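4.2 Grasp recovery in mixed bins

The second set of trials looked at what happens after a failed grasp. In the baseline condition the arm returned to its home pose, took a new depth image and planned again from nothing. In the recovery condition it stayed over the bin, lifted the tool clear and chose from the remaining candidates in the original plan, re-scored with the Ustlow update described in Section 3.3. Everything else was held the same, including the order in which bins were presented.

We ran 30 bins per condition. Each bin was filled by hand from a pool of 159 household and hardware items, tipped in from a tray and left as they fell. No effort was made to spread the items out or to keep awkward ones away from the walls. A trial ended when the bin was empty or after 5 failed grasps in a row. Across both conditions this gave 2171 grasp attempts, all of which were labelled by Tomos Ifans from the fixed-camera recordings. Attempts where the arm stopped on a force limit before closing were labelled as failures and kept in the totals.

The recovery condition cleared more bins than the baseline and spent less time on each one. Most of the time saved came from skipping the return to home. The re-scoring step itself made a smaller difference, and that difference was mostly confined to bins that were still fairly full. Once only a few items were left, the original plan often had no usable candidates and the system fell back to a fresh image anyway.

Failures were not spread evenly over the item pool. Clear plastic was the hardest category in both conditions, as the depth image tends to lose the surface and return the floor behind it. The Cloltano segmenter gave these items low scores or missed them, so they were usually left until last. Small metal parts were the next hardest. They were found reliably but were often pushed along the floor by the first contact, which made the stored candidates out of date. Rigid coloured items with some height gave little trouble. Figure 6 shows the arm working over a bin with several of these categories present.

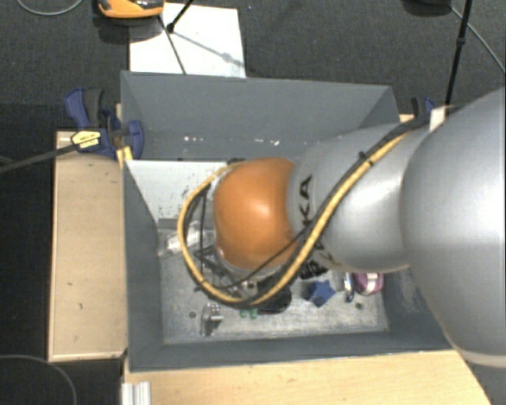

Figure 6. The arm over the bin during the mixed-item trials, viewed from the fixed camera.

Wall contact was the other common cause of failure. The planner rejects any grasp where the tool model touches the wall, but the model does not include the cable loop, and we padded it by a fixed margin to make up for this. The margin was too generous for items resting against the sloping sides. Reducing it during a short pilot in November recovered some of those grasps at the cost of more force-limit stops – we kept the original value for all results reported here.

We also tried the Rizk scoring rule in place of our own on the same recorded candidates. The two rules agreed on the top grasp in most cases, and where they differed the Rizk rule preferred items nearer the centre of the bin.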